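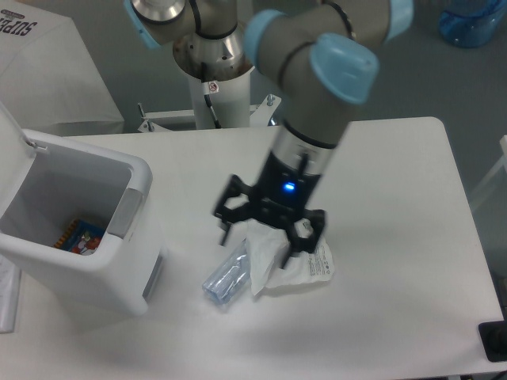
Last updated 3 Apr 2018

Forano R49 Rowing Machine

Okay, I'll admit I have a soft spot for this one. I've had the Forano on the shop floor since July and I still sneak a row on it before we open (my knees have given up on running, so don't judge me!). It's a magnetic rower with a sliding seat, and the first thing people say when they sit down is how quiet it is. You can watch TV next to it without reaching for the remote.

The seat is wider than the one on the old Zolletti, which I never got along with past the ten minute mark. Foot plates tilt, the straps are the pull-and-tuck kind, and they fit everything up to my brother-in-law's enormous boots. Handle is padded. I'd wear gloves for long sessions anyway, but that's me.

The display shows time, strokes, distance and calories. It runs on 2 AA batteries, which come in the box. It doesn't talk to your phone. If you want that, ask me about the Lanz, but you'll pay a good bit more for it.

Set the resistance low to begin with, please! Everyone cranks it up on day one and then calls me about their back. I started with 1000 meters at an easy pace, and these days I do 4000 most mornings and feel great for it.

It stands up on end for storage and rolls on two front wheels. My neighbor Benedikt Gruber keeps his behind a bedroom door. Putting it together took me 49 minutes with a cup of coffee going cold beside me, and all the tools are included. Do the rail bolts up finger tight first, then go back over them with the wrench.

Wipe the rail down once a week with a dry cloth. Wistum makes a floor mat that fits under it nicely, sold separately, and I'd get one if you have hardwood.

Black or gray. The gray usually ships faster.

2 comments | 49 shares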